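From the Quilt Room

I promised I'd finally write up what I learned making the big Millulitz quilt, and here it is November and I've only just sat down to do it. Sorry! I blame the binding. It took me 30 evenings, mostly with the radio on, and I unpicked one corner so often that the fabric started to look tired of me.

If you haven't tried hand binding, start small. I went straight in with a queen size, which Esperanza Greenberg told me not to do (she was right, and she's been very nice about it). Cut your strips 2 inches wide if you like a skinny edge, a little more if your batting is fluffy. Mine was fluffy. I cut skinny anyway.

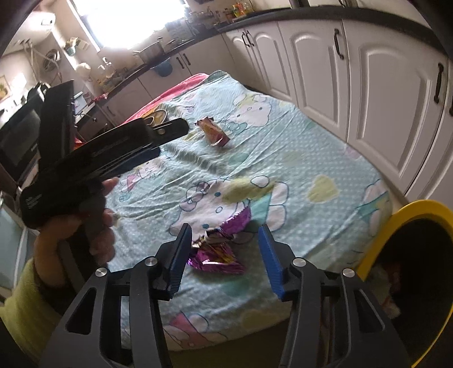
The other thing I'd do differently is wash the backing first. I bought 5 yards of a deep red at the Sostotcombe sale and was so pleased with the price that I sewed it straight on. Then I got nervous and tested a scrap in the sink, and the water went pink! Ingrid Ambrose lent me her color catchers and I ran the whole quilt through on cold, twice. It came out fine, but I sat on the laundry room floor the entire time.

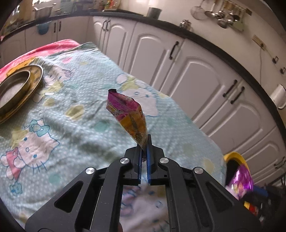 Now, pattern on the back. I used to be a plain muslin person, and I've come around completely. A print hides wobbly stitches, and it hides everyday life too, which matters if your quilt is going to be used. Ours get used. People eat on beds, they just do, and a snack packet on printed fabric bothers me a lot less than crumbs on solid white. Save the plain stuff for the one that hangs on the wall.

I have 184 leftover squares if anyone wants some, all cut and pressed, mostly blues with a few odd greens. Yolanda Dunleavy has first pick for her grandson's crib quilt. After that, come and dig through the tin at our next evening, and bring your own scraps to swap. I'm hunting for anything yellow with a small print.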